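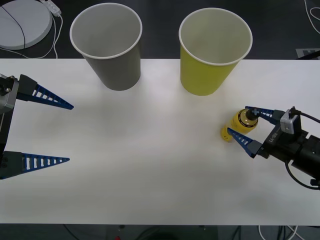 *Grey cup and yellow cup on the white table.*

14th June. Cup sorting, with Slavica. We keep the same two colours of paper cup as last time, so that Milovan can compare with his notes from Irkel. I still prefer the grey, the rim is easier to see on it.

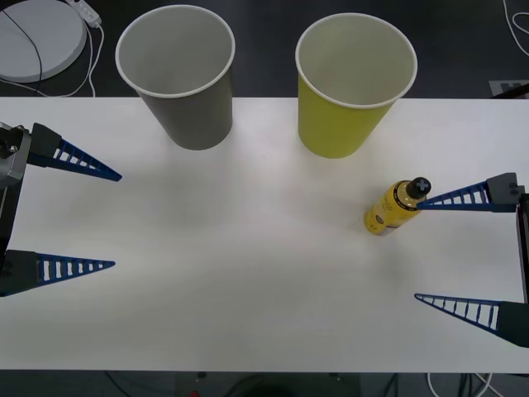 For the small bottles I wrote the numbers 1433 and 1523 in the list. Slavica thinks one of them is entered twice, I must check it. The cups are from the Vasić pack of 70. Please do not take them for coffee! To order before July: more yellow ones.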